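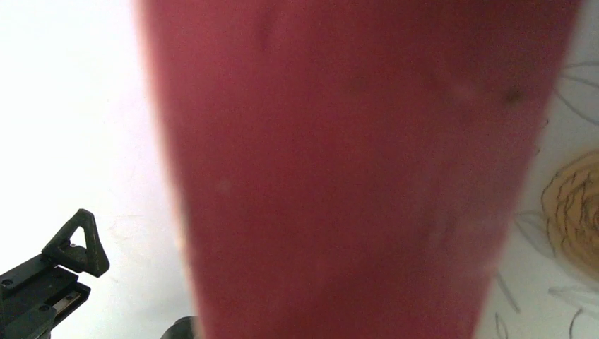

Does the hide glue need to soak overnight before it goes in the pot? For the coarse granules, overnight is right. The fine ones are ready much sooner, and we lost a batch by treating both the same.

21/02/2019, Granstead bench book, glue pages

Carrying on from the December notes, which stop at the point where the old pot's thermostat went. The replacement is a Broreo, with a lift-out jar and a dial marked in degrees. I checked the dial against the glass thermometer before using it. It reads a little low at the bottom of the range and agrees well enough where we want it. I've put a pencil mark on the housing at the working position. Please leave it there.

## Batches

Mixed two, same water, same granules (coarse, from the Yoon sack). Batch A soaked 16 hours in the cold cupboard with the lid on. Batch B was a short soak, started when I came in and put on the heat before lunch.

A had swelled evenly and there was no free water on top. It melted smooth without stirring much. B still had hard centers when I pressed it between finger and thumb. It did melt in the end, but I had to strain it and there was grit left in the cloth. Leonidas thinks B would have been fine with another hour in the pot. Maybe, but that is another hour of heat on glue that hasn't been used yet, and I would sooner not.

Pot held at 60, then allowed to climb to 67 on purpose with a small amount of A set aside in a jam jar, to see what the top of the range does to it. The jar smelled stronger than the main pot and ran thinner off the brush. I've labeled it OVERHEATED and kept it for sizing end grain only. It isn't to go in a joint.
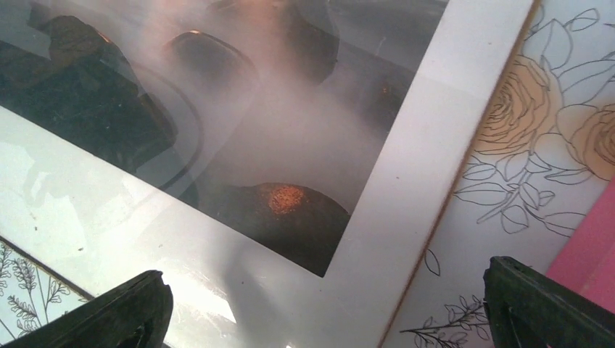
## Test joints

Beech offcuts, dowel into rail, same drill and same dowel stock for all of them. Paraskevi cut them and did the dry fits. All went in by hand with a light tap at the end.

Warmed the parts on the radiator shelf first. I left one pair cold for comparison, and the glue was already gelling on the dowel before I could get it seated. It went home with the mallet but there was almost no squeeze-out. I don't expect much of that joint. Marked with a C in red crayon.

The warm ones gave a proper bead all the way round. Wiped with a hot rag, well wrung. No clamps on these, which is how we'd do a chair rung in place, so it seemed the fair way to test it.

Things to settle before these get pulled:

- They stay on the rack until next week. Don't move them over by the stove to hurry them.
- Pull in the vise with the rail held flat. Last time the rail was held on edge and it split, and we learned about beech instead of glue.
- Write down what the break looks like. Wood torn out, glue line clean, or a mix.

## Nerkham chairs

The set of dining chairs is the reason for all this. Two of them have been apart before and someone used a white glue on the back rungs. It has to come out of the mortises completely or the hide glue won't take. Tried warm vinegar on a swab. It softened the white glue enough to scrape, slowly. The seat frames on the others have the original glue and let go with hot water and patience.

The old surfaces don't need to be taken down to bare wood where the glue is original. New hide glue wets into the old. I left the mortises slightly rough and washed out the loose crumbs. Leonidas wants to run a chisel around every one anyway. I asked him to hold off, since a couple are already loose and I don't want to be making shims.

Numbering: Roman numerals chiseled inside the seat rails are the maker's and they are correct. The chalk numbers are ours and on one chair they are wrong. Go by the chisel marks.

Jobs to pick up next, in order:

1. Clean out the last of the white glue and let the mortises dry with the parts standing on the rack, open end down.

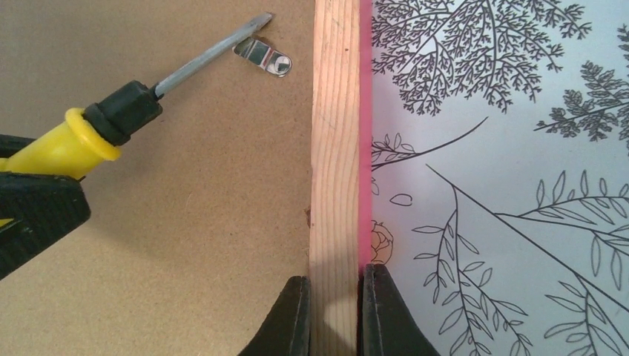
2. Dry fit the backs, check for twist on the flat table, and mark anything that needs a shim.
3. Soak a fresh batch of the coarse the evening before. Enough for one chair at a time, the leftovers go off.
4. Glue up backs first, then fronts, then join. Warm everything. Band clamp with the felt pads.
5. Wash the brush and jar in hot water at the end of the day and hang the brush up. It was left standing in the pot again and the bristles have set in a curve.

Still to order: coarse granules, the Yoon sack is nearly down to the seam.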